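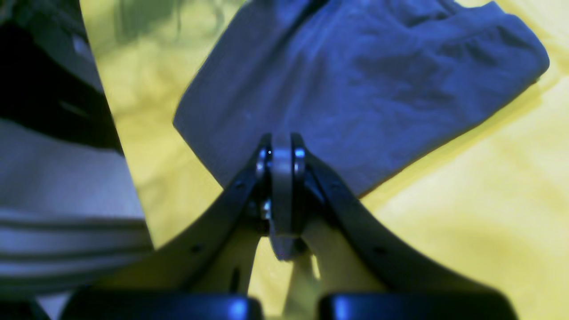 What's the best way to fold a soft shirt so it stays folded? Fold it on something bigger than the shirt, with a little grip to it, and stop handling it once it's done.

I keep a yellow cloth for this. It goes down before I fold and comes up when I finish. I had been folding on the bare table at the house in Trarside, and knit cotton slides all over a bare table. You get one sleeve in and the other side has moved. On cloth the shirt stays put while you work on it.

The color helps too. Most of what I own is blue or blue-gray, and on yellow I can see where the edge of the fabric is. A twisted hem shows up right away. On the old navy blanket I used before, I'd find the twist when I put the thing on. 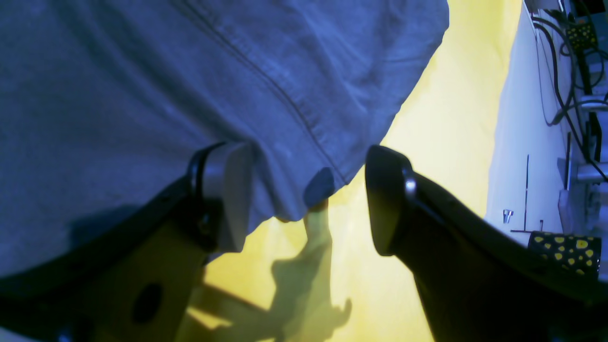
Borghild Boström wrote to me that I make too much of the hem. She starts from the side seams, lays them one over the other, and lets the hem fall wherever it wants. She says a shirt that has been through the wash enough times isn't square anymore, so lining up the bottom only pushes the crookedness up to the collar.

I tried it her way for most of March. She's right for the older shirts. For anything fairly new I still go by the hem — it's quicker, and the seams come out close enough.

Sleeves are where I lose time. I used to fold each one back on itself in 3 sections, which made a hard lump under the arm. Now I lay the sleeve straight across the back, turn the cuff down once, and leave it. If the fabric bunches near the shoulder I pull it flat from the cuff end. Pulling from the shoulder stretches the neck.
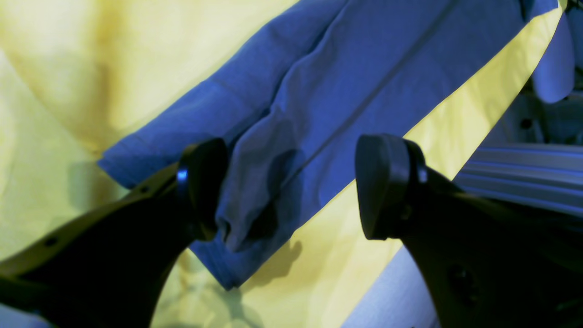 Dougal Laing
Writes and looks after this blog

Posted 18/08/2019

After the sleeves I bring the bottom up to just below the collar and fold again. That gives a bundle close to a rectangle, which is all I need. The drawers in the Hettiarachchi dresser are shallow, so the shirts lie flat in there and don't have to stand up on their own. If yours are deep, fold one more time and file them on edge.

I don't iron T-shirts or sweatshirts. I smooth them with the side of my hand before the first fold and again before the last one. A full basket takes me over 60 minutes if I'm listening to the radio, less if I'm not.

Clamps are useful at the table as well. A quick-release bar clamp will hold a folding cloth to a table edge, and you can work it with one hand. Go easy on the squeeze and put the jaw over a doubled part of the cloth so it doesn't leave a dent.
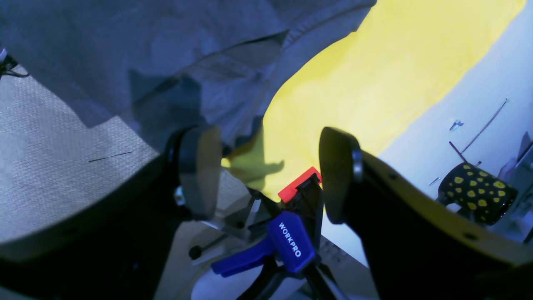 Parveen Munasinghe commented: I gave up on clamps and sewed a strip of rubbery shelf liner to the underside of my folding cloth, along the 2 long edges. It doesn't creep at all and there's nothing to bump your elbow on. Wash it cold or the liner curls. For sleeves I do the same as you, except I leave the cuff unturned.

I may try the liner. There's most of a roll left over from when I did the kitchen shelves in Kastham, and the long edges are where my cloth moves the most. The cuffs I'll keep turning down. Left straight, mine stick out past the side of the bundle and catch when the drawer closes.

Sweaters are next. They're a different job — thicker at the shoulder, and they don't like a second fold — so I'll write those up separately once the cold weather ones come down from the attic.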